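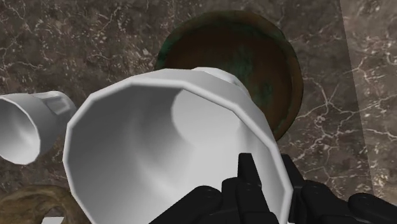

A plain white cup, tipped towards the viewer.

Search this site Type and press enter

Give us the cup back

Last updated: October

Quick one, because I've got to be at the station for half four and I've been chewing on this all week.

I asked for a tea in Rorkent. Sitting in. Said so twice. Got it in paper, with a lid on, and a bag hanging out of the side like a tail. Three tables in the place, all of them free, me the only customer. Asked if they had a cup. They used to, the lad said. Went in the summer, when the dishwasher packed up, and then they sort of didn't come back.

Sort of didn't come back. That's how most of it goes, isn't it. The bench outside the post office in Zivovstead. The clock. The loos. No decision, no letter through the door, something breaks and then a bit of time goes by and then we're all the kind of people who manage without it.

I know the case for paper. Cecilia Osei, who ran the Mensah on the corner for years and is no fool about money, went through it with me once at her own counter. Breakages. Hot water. A person to wash up, and that person wants paying, quite right. She reckoned on losing 200 cups in a bad year, some dropped, some walked off with. People nick cups! Grown adults, in their coats. And still she kept them, right up to when she sold, and when I asked why she said because otherwise what are they paying me for.

I think about that a lot.

You can get a hot drink anywhere. Garage. Machine at the hospital. Your own kitchen, for pennies. What you pay a cafe for is to be let stay a while, and a cup says that before anyone opens their mouth. A lid says off you go. I don't care how many cushions you've put on the bench. If I'm holding somthing made for a car, I'll drink it at car speed and be out in ten minutes, and then the owner wonders why nobody buys a second one or a bit of cake.

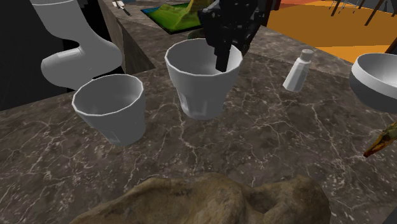

White cups on dark grey marble.

Had this out with Ashraf Zerouali, who disagrees with me on everything and did again. His line is that it's snobbery. Old people wanting saucers. His customers want to take the thing with them halfway through, kids to pick up, bus coming, and they like knowing they can. Fair. I'll give him half of that. Ask them then. "In or out" used to be the first question you got anywhere. Costs nothing to ask. Have both.

He also says nobody would notice. Well, I put a few lines about it on the parish page and got more replies than when they moved the bus stop. 300 of them. A lot were just the word YES. Máté Szalai wrote to say he drives out to the next town for his coffee purely on account of the cups, which is a daft use of petrol and I completely understand it. Mackenzie Fehr said I should get a hobby. Also noted.

The waste argument I've left till now as it's the one everyone expects, and I'm not sure it's the strongest. Yes, bins. Walk past the one by the bridge after a market morning. Lids all the way down to the water. But people have been told about bins for years and they just feel told off. Try telling them they're worth washing up for.

What would I do? Small stuff. The council found 3,000 for hanging baskets, lovely, no complaints, the baskets were nice. Find a bit of that for a shared dishwasher grant or whatever you want to call it. Cafes that sit people down get a hand with the machine when it goes. And the rest of us could ask. Politely, each time, even when theres a queue. "In a cup please." The lad in Rorkent wasn't being awkward, he'd have given me one if there'd been one on the shelf.

And bring them back when you've finished, you lot in the coats.

Train. More on the bench next time.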